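Speaker notes, gripper comparison talk, Hulodthorpe
18 min slot, keep 5 for questions. Do not run over like last time.

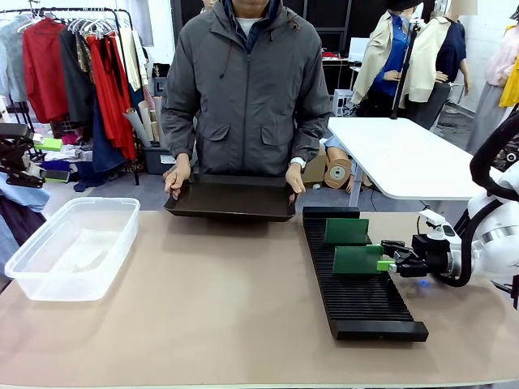
Open with the question. We had two arms and three grippers to choose from, and one dull job: get boards out of a slotted rack, don't bend them, don't drop them. Which gripper would you put on? Hands up. Wait for hands, people are slow after lunch.

Then say what the job is. Boards stand on edge in the rack. Slots are close together. Fingers have to go down between neighbors, close on one board, lift straight, carry over. Sounds easy. Most of the trouble is in the first inch of lift.

The three grippers
Ranitz two-finger, the stock one. Stiff, narrow, closes fast.
Ranitz again but with soft pads we glued on ourselves.
Kopecký wide jaw. Nice build, heavy. Bought used.

Say early: this is a small test. 34 picks per gripper, same arm, same rack, same person resetting. Not a paper. Somebody will ask for error bars, there are none.

Stock fingers
Quick. Good at getting into the slot. Slipped on 11 of 34, nearly all of them when the rack was at an angle to the arm. Bare fingers on a smooth board edge, no give, so a couple degrees off and only a corner is touching. You hear a click and the board stays put.
Turning the force up helped the slip and bowed the board. Don't dwell on this, show the bent one if I remember to bring it. PACK THE BENT ONE.

Padded fingers
Slipped on 5. Same force as the stock run, same speeds. The pad takes up the angle. Cost: fingers get thicker, so with boards in next door slots we rubbed the neighbor. Leave one slot free between boards and it goes away. That means fewer boards per rack, so ask the line people before you promise anybody this.
Pads wear. Edge cuts a groove in them. We swapped ours once during the test, should have logged at which pick and didnt. Own up to it.

Kopecký
Slipped on 2. Best hold by far. Also could not get into the rack unless the boards were spread way out, and the arm ran slower with the extra weight hanging on it. Great gripper for some other job. Be fair here, they lent us the mount.

Two arms part (keep short)
Second arm was there to hold or hand over. We thought it'd save time. Mostly it waited. Handing a board from one gripper to the other needs both to agree on where the edge is, and our Clellen controller did the two arms as seperate programs with a flag between them. Works. Not pretty. If one side stops, the other sits there until you clear the flag by hand.
Tip: put the wait timeout in on day one.

Camera
Fixed one looking at the table, good for finding the rack and getting its angle. Bad right at the grip, because the gripper blocks the view of the edge you care about. Wrist camera fixes that, adds a cable. Cable caught twice on the elbow. Tape is not a cable plan.
Background didn't matter as much as I feared. Lighting did. Afternoon runs missed the slot edge more, January sun comes in low. Blinds down, fixed.

People at the table
Someone sets out trays and bins by hand between runs, so the rack gets bumped. Our first program had the rack position typed in. Bad idea. Now we look for the rack before every pick, adds a bit under two seconds. Worth it.
Safety point, say it slow: arm paused does not mean arm off. Hands in only after the stop is pressed.

What I'd pick
Padded fingers, one free slot, rack found by camera every time. Stock fingers if you can bolt the rack down square. Kopecký if your boards are heavy and far apart.

What I'd do different
Log pad changes.
Mix up the order, we ran all the stock picks first and got better at setup as we went. That favors the later ones, the gap may be smaller than it looks.
Try a thinner pad. Have some on order.
Test with the rack at three set angles, not whatever angle it ended up at.

If short on time, drop the camera bit, keep safety.

Likely questions
Suction? Tried it on a bench. Holes in the board, no seal. 
Price? Don't quote, point them to the vendors.
Can they have the program? Yes, email me, it's messy.
Both arms picking at the same time? Not yet. They'd hit each other at the middle of the rack, need a zone rule first.

Water. Clicker. Bent board. Spare adapter for the projector, the one in the room is flaky.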